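Craft Room & Small Displays > Shelves, risers, liners
Thread: botanical mat under a figure shelf, keep or swap?

milagros_c
Posted 7:42 pm
Ok need opinions fast, I have to put an order in tonight. Setting up a little display, two-tier white shelf, Kuromi type figures on the top board and the pink pigs along the bottom one. Walls are dark gray ribbed stuff so everything on the shelf pops pretty good. My problem is the floor. It's a leafy print mat, pale background, brown stems, little flowers, and I can't decide if it's pretty or if it's just busy. Close up of the pattern so you know what I'm talking about
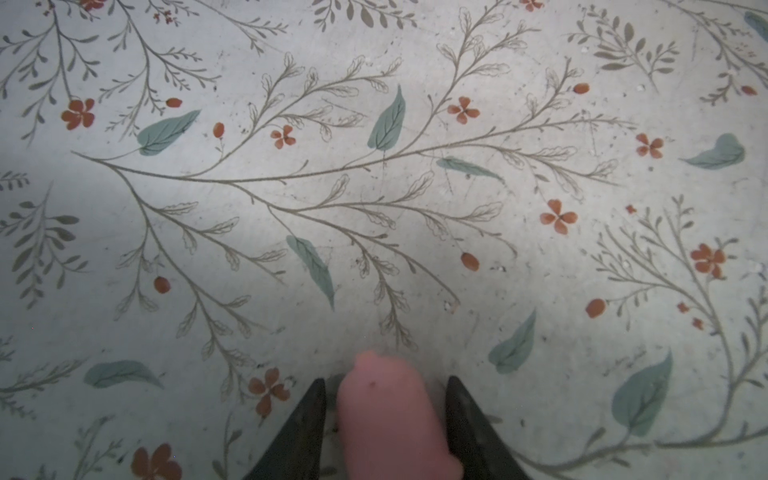

the print up close. blue-green leaves, the orangey red flowers, tiny buds

Choices are keep it, or swap for plain off white from Fadville. Plain one is item 2364 if anybody has had it. Does it stain?? Does it curl?

YusriE
Posted 7:58 pm
Keep. The background is pale anyway so it isn't fighting the shelf. I'd change the wall before I changed that.

hurkard_fan_441
Posted 8:03 pm
swap it. sorry. flowers + goth bunny hood characters + pigs is three different themes in one box. Plain floor every time

Janaina H.
Posted 8:10 pm
Disagree with 441. Pigs go outside! Pigs like leaves! I think it's sweet, and the orange in the flowers is nice next to the pink. The purple on the Kuromis is what I'd worry about, and those are up on the top board away from the mat, so who cares.

On the Fadville plain, I had it in my sewing corner. Doesnt stain much but it does curl at the corners, mine took a week under cookbooks to lie flat. Also it shows every single hair.

milagros_c
Posted 8:16 pm
Curling is a dealbreaker, I already fought with this one. Ok what about spacing then. Top row I've got three spread out even, left, middle, right. Pigs are bunched to the right with one off by himself on the left. My sister says it looks like he's being punished. Wider view of the whole setup, basket and all, tell me if the wire stuff is too much
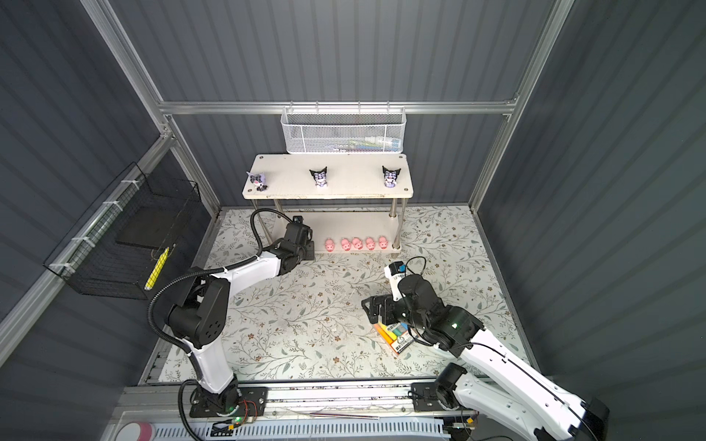 and also I keep going back and forth on a riser for the bottom row. Tuvard has a clear one, the low one, but I'm scared the pigs will end up with their ears in the board above. Haven't measured. I know, I know

solange b
Posted 8:29 pm
Measure first!! I bought two Tuvard risers without measuring and they live in a drawer now.

Leave the lone pig alone, he's the best part. If you space all of them evenly it's going to look like a store.

hurkard_fan_441
Posted 8:33 pm
even spacing looks like a store because stores know what they're doing. Top is even, bottom should be even. or put the gap in the middle, two and three

YusriE
Posted 8:41 pm
I'm with Solange on the pig. One thing though, your left Kuromi is a lot paler than the other two. I'd try the pale one in the center with the darker ones on the ends. Right now my eye goes right, then stays there.

milagros_c
Posted 8:47 pm
ooh. hadnt thought of that. The pastel one was the last I got so it just went where there was room. Will try it

Ariel Cat.
Posted 9:02 pm
Coming in on the wire baskets. The white mesh one hanging over the shelf is fine, blends in. Black one on the left wall is darker than I'd go but it's against dark gray so it kind of dissapears. I would empty the white one or put a liner in it, you can see packaging through the mesh and it's right above the nice part. Folded felt does the job, cut it to the bottom and up the sides an inch.

Are those white zip ties on the black basket? Get black ones. Cheapest fix on this whole page.

Janaina H.
Posted 9:09 pm
yes to black zip ties

hurkard_fan_441
Posted 9:11 pm
finally something we agree on

solange b
Posted 9:20 pm
Felt sheds, fyi. I used cotton scraps from Magalhães, the remnant bin, and hemmed nothing. Two years, no complaints. Pick one of the colors out of the mat, that blue green would be really pretty behind white wire — and then the mat looks like you planned it.

milagros_c
Posted 9:34 pm
Ok so. Mat stays (sorry 441). Black zip ties, fabric liner in blue green if I can find it, pale Kuromi to the center. No riser until I measure. Pig stays where he is for now.

Putting the order in, it's just zip ties lol. Will report back when the liner's done, prob not until December, work is nuts

hurkard_fan_441
Posted 9:36 pm
you'll want the plain mat by december. item 2364. I'm just saying

Janaina H.
Posted 9:40 pm
Buy cookbooks with it then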